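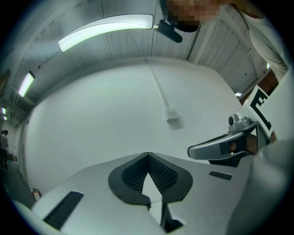 Last changed in March, when I fixed a paragraph and added the bit about cable ties

I have been meaning to write about the workroom for ages, and every time I sit down to it I end up making tea and looking at curtain fabric. So, with the kettle firmly off, let me tell you about white rooms and what they do to a person who loves clutter.

My own place in Isenville is a jumble. I have 377 books on shelves that were built for fewer, and a kitchen table that hasn't been bare since I moved in. When I first walked into a workroom with long ceiling panels, white paneled doors and a great plain stretch of white wall, my fingers itched to hang a quilt on it. I mentioned this to Liesl Baumgartner, who has far better taste than I do, and she told me to leave the poor wall alone for a month and see how I felt.

Well, I felt fine! I came to like it very much. There's a thin white conduit that wanders down the wall on a slant and ends at a little white box, and I have grown fond of it the way you grow fond of a crooked tree. The light is bright and even, which is kind to my eyes, and you can spot the red fire extinguisher from a good way off. I wish I could say the same for the one in my own kitchen, which lives behind the flour.

What I really wanted to talk about, though, is the table. I am a great believer in round tables. At a square one everybody picks a side and guards it, and at a round one your things drift into the middle and you have to be neighborly about it. My grandmother's was round and it sat us all, with elbows.
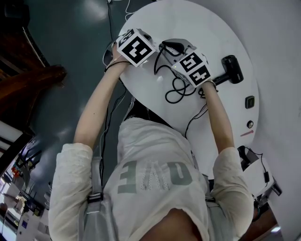 Both hands busy at the round table, cables and all.

You'll notice the cables. Oh, the cables! I own a shoebox of ties, 25 to a bag, and I still can't keep a cord from looping back on itself the minute I turn around. Babar Bajwa swears by laying each one out in a big loose curl and never winding it tight. Endang Sitompul likes a strip of cloth tape with a name written on it. I have tried both and I think Endang's way suits me better, mostly for the pleasure of writing the labels.

I do like the small switch and knob set into the edge of the tabletop, too. It's a tidy place for them - you don't have to move a thing to reach them. I have half a mind to ask Ikhsan Sembiring whether he could fit something like it to my sewing table, where the lamp switch dangles somewhere behind my knees.

Next time I'll get to the curtains. I've narrowed it down to 2 fabrics, a plain oatmeal and a green stripe, and I would welcome opinions on the stripe.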